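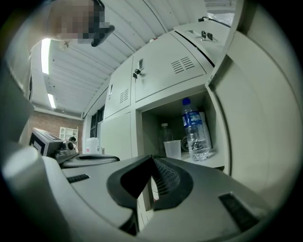

Olden Gripper Trials, locker set
README, version 2

Contents of this folder

The folder contains recordings from our comparison of two finger types on one hand-held gripper. The work was made at Staltum, in the storage room of the Jutholm building. The task is always from the locker group: open a door, take an item from the compartment, put an item back, close the door. Keys, bottles and cups are among the items.

The camera is a fisheye and it sits on the gripper itself, so the finger and a part of the gray housing stay in view. Please do not crop them away before training. Our first model was trained on cropped images and it lost the position of the finger when the door was near.

Finger types

Olden A: curved black finger, smooth outer rim, fine parallel ridges on the inner face.
Olden B: same curve, but the inner face is flat and covered with soft rubber.

Both were printed for us by Honkanen. The mounting is the same, and the change of fingers takes almost 2 minutes.

Recordings

Episodes: 100
Frame rate: 60 per second
Operators: 13
Lighting: ceiling tubes, no extra lamps

Every episode has one video file, one file with gripper width, and one short text with the instruction. The times in the width file start from zero at the first video image.

What we noticed

Type A holds smooth plastic bottles better when the grip is low on the bottle. Type B is easier with thin cups, which type A can press out of shape. For turning a key we did not find a clear difference - the operators preferred A, but the results do not show why. Louvered doors are a problem for both types if the finger tip goes into the vent.

Known problems

Straight edges bend strongly near the border of the image. A calibration file is included, but it was made in January, before the lens was changed, and the outer ring is not exact. We will replace it.

Faces are pixelated by an automatic tool. Sometimes the tool covers more than a face. If you find a face which is not covered, write to the Staltum data desk and give the episode name.

Use

Research and teaching are free. For other use please ask first. When you publish results, name the finger type, as a mixed score for A and B does not say much.

Last change: Aug 30, 2023 - corrected the file names for type B.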